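4. Running the battery demo on open day

Read section 3 first. Arm must be homed, e-stop tested, before any visitors come in. Delwyn Cartwright signs the sheet, or Enda Hayes if Delwyn is out on the floor.

4.1 Before doors

1. Power on the Odlow controller. Wait for the steady light — blinking means still booting, leave it alone.
2. Log in on the demo laptop. Close mail, chat, anything that pops up. Last March a calendar reminder covered the stop button on screen.
3. Open the Moltitholm panel, load program 787. Not 778, that's the calibration sweep and it swings wide.
4. Check the wrist camera feed. Smudged lens, use the dry cloth only.
5. Set speed to 34 percent. Do not go higher with visitors in the room, even if they ask. They will ask.

Note: the gripper pads were changed after 2,000 cycles. If Éabha Tully's log shows over that on the current set, swap them before doors.

4.2 Picking up the battery

1. Put one AA in the start tray, flat, long side facing the arm.
2. Hands out. Say "clear" out loud.
3. Press Run. Arm lowers, fingers close, arm lifts.
4. Hold position at the top. Program pauses by itself so people can get a look.

Caution: grip is set for AA. Anything thinner will slide out, anything fatter trips the force limit and you have to re-home with everybody watching.
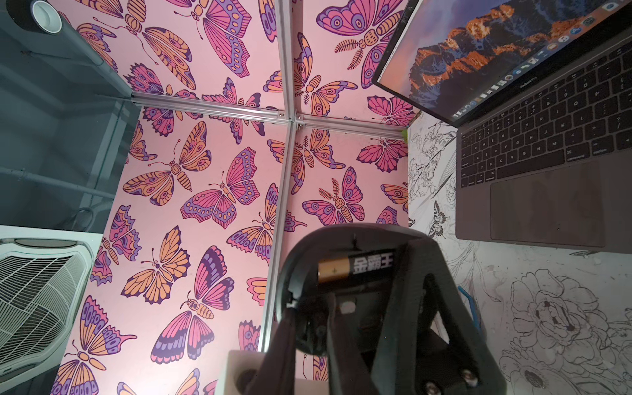 5. Talk while it holds. One minute is plenty. Good things to cover: how the fingers know when to stop closing, why the camera rides on the wrist, what happens on a missed pick.
6. Press Continue. Arm carries the battery to the drop tray and opens.
7. If the battery rolls off the tray, leave it untill the arm is parked.

Caution: never take the battery out of the fingers by hand while the program is paused. Paused is not stopped. Press Stop, wait for the click, then reach in.

4.3 Visitors pressing the button

Allowed, one at a time. Kids need an adult next to them. Staff hand stays on the e-stop the whole run — no phones.

Two staff minimum, one on the arm, one on the line. Mairéad Quinlan has the rota.

4.4 If it goes wrong

Missed pick: let it finish, re-seat the battery, run again. After 2 misses in a row, recalibrate (section 6).

Force limit error: Stop, open fingers from the panel, take the battery out, re-home.

Camera feed freezes: reseat the cable at the Uçar hub, then restart the panel. Don't restart the laptop, takes too long.

Anything else: e-stop, step back, call Efa Craddock. Do not try to fix it infront of people.

4.5 Closing down

1. Park the arm. Fingers open.
2. Batteries back in the Mukgate case. Dented ones go in the recycling tub, not the case.
3. Write run count and any faults in the log. Initials.
4. Controller off last.

Spare pads and the long hex key are in the drawer under the controller.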